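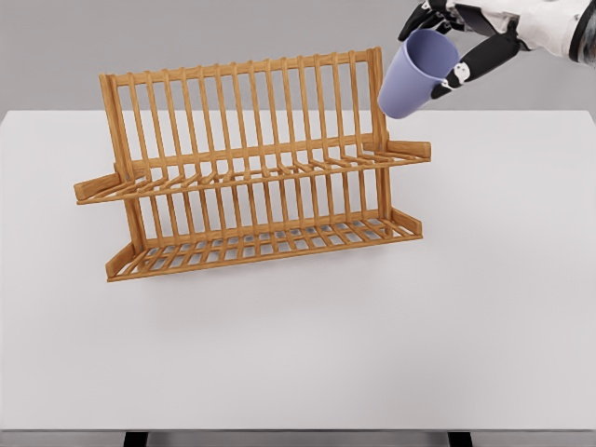 Khrystyna Polishchuk
Cell setup, Emow group

In our simulated cell the hand holds the cup by the rack's right end. Which point do you use for rack zero? I took the end post.

nolleck_9: I would take the lower tray. The post is tilted.

Khrystyna: But the tray is far from the cup. 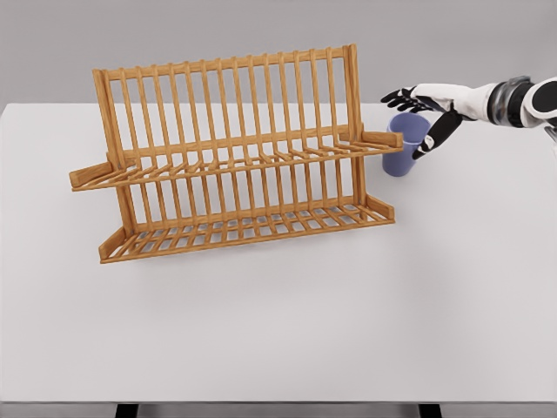

Posted by Siham Daher, 2/2/22

I don't agree with both. Set zero on the table, then check the open hand around the standing cup. Keep the approach at 100 mm/s.

nolleck_9: Too slow for me, I run 300.

Related threads
Wrist offset after restart
Finger limits in Prutar

Search this forum Go

Contact | Back to top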